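3 min read

1/ Thu 30 July and I've finally decided the gray table is getting sorted before I leave for Fanano. It has been my dumping ground since January. Mail, chargers, mugs, all of it. Thread, so I can't quit halfway!!

2/ Rule for today: plants stay, books stay, everything else has to earn its place or go in the drawer in the hall.

3/ First job was cables. I had a shoebox of them (we don't need to discuss the shoebox) and I've got it down to what I really use, plus the yellow plug adapter I bought for the Niltgate apartment and then couldn't find the whole time I was living there. Of course it was in the shoebox.
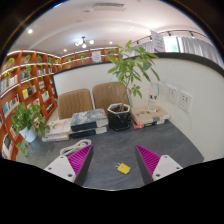 A-yeong Tak says to wrap cables over-under instead of winding them tight around your hand, or they get that permanent kink near the plug. I've been a hand-winder my whole life, so okay, noted, will try it on the next one.

4/ The over-under thing takes some getting used to! You make one normal loop, then flip the next one under, and keep swapping. I did it wrong twice and made a knot. Then it clicked and I went and redid the vacuum cord, which wasn't even on the list.

5/ Books next. I had them all along the back in one long leaning row and every time I pulled one out the rest went over like dominoes. So they're lying flat now, pale ones in one stack and the dark heavy ones in another. A friend told me that sorting by color is a crime. It's a table, not a library, I can read a spine.

6/ Somebody asked about the plants. The trailing one is from Fragkou, the little shop by the bus depot, and it was a cutting with 5 leaves when I got it. Now I have to lift the vine out of the way to wipe the table (worth it). The tall one in the black pot sulks if I move it so it stays at its end, and I dust around it.

7/ Wiping down: warm water, a drop of dish soap, soft cloth, then a dry one. I used to have a spray from Evov but it left streaks on the gray and I was never sure if I was looking at the finish or the spray.

8/ Still deciding on the white socket with the coiled cable. It's so handy for charging a laptop at the table, but then it lives there forever and things start gathering around it again. Leaning toward keeping it out till after the trip. 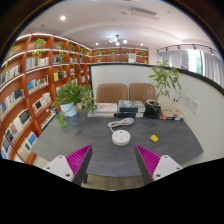

9/ What's left for tonight:
- find a pouch for the adapter and put it straight in my suitcase
- water both plants, the trailing one first
- the shoebox. Roughly 53 cables to go through before I can call it done, and I'm pretty sure half of them are for phones I don't own anymore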